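The Case for a Clear Table

Ask people at Kandik what changed after they started training robots by hand, and sooner or later they get around to talking about tables. It sounds like small stuff, and I'll admit I thought so too, until I had spent a long afternoon with the shop's rulebook and a pot of their very strong coffee.

The rulebook is 258 lines long, borrowed in part from an older one at Grustine, and a good chunk of it deals with cords. Operators wear gloves and keep both controllers in hand until a take is over. A cord may cross the table, but it has to be one the task calls for.

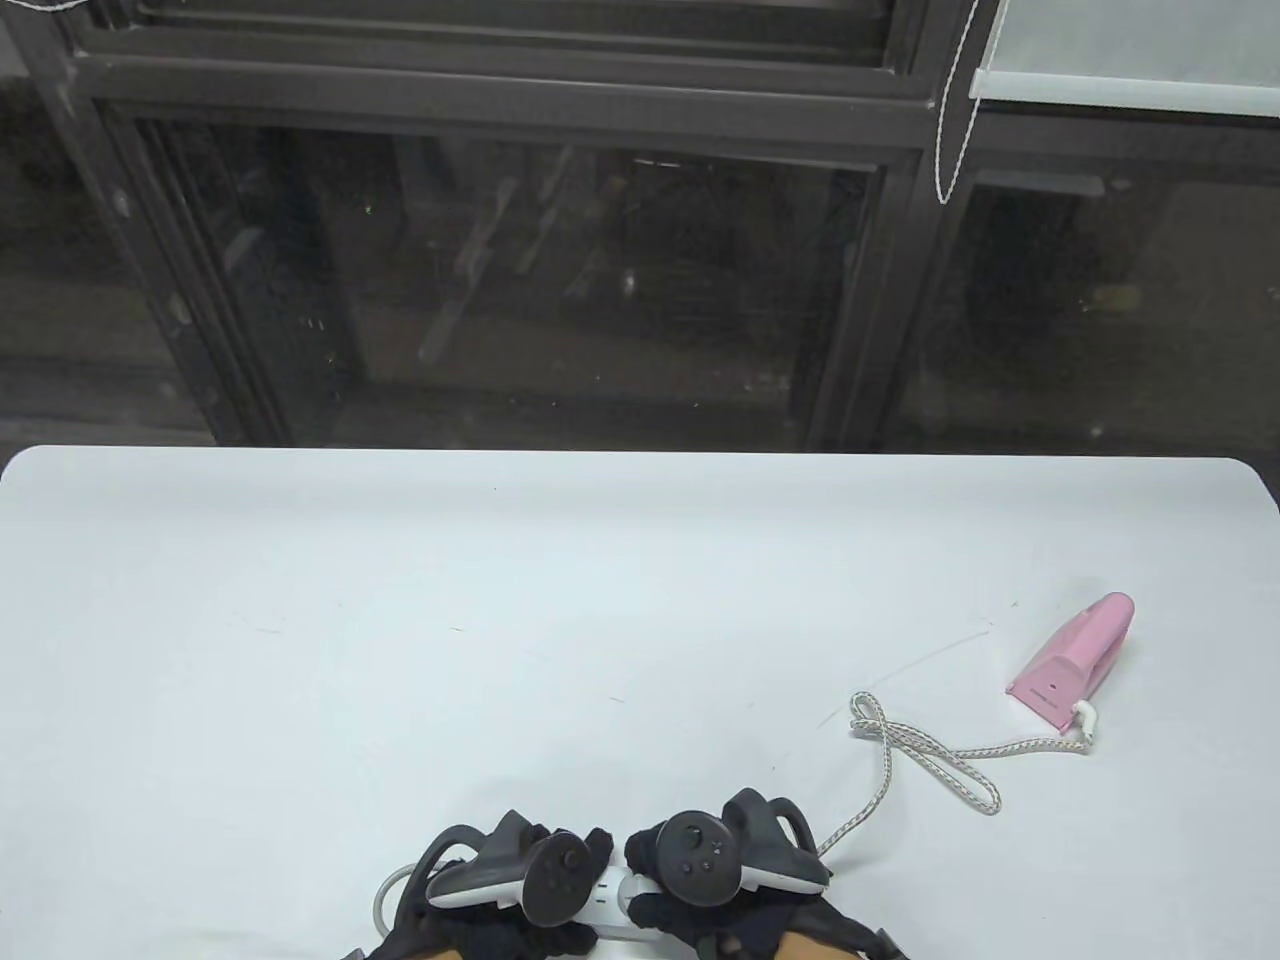

Last updated: October 21, 2022

A braided cable with a loop in it is the sort of thing the rulebook worries over — a person will work around a twist without thinking, and a robot has to be taught. So the rule is to leave it alone and write it down. Tidying up between takes is frowned on, which took the neater folks on the crew a while to get used to.

Every batch runs to 100 takes, and over 1,000 have gone through review since March. Bergmann, the partner that checks them, sends back any take with a missing note, however nice the handling was. The crew grumbles about that, fondly enough, and then goes and fills in the notes.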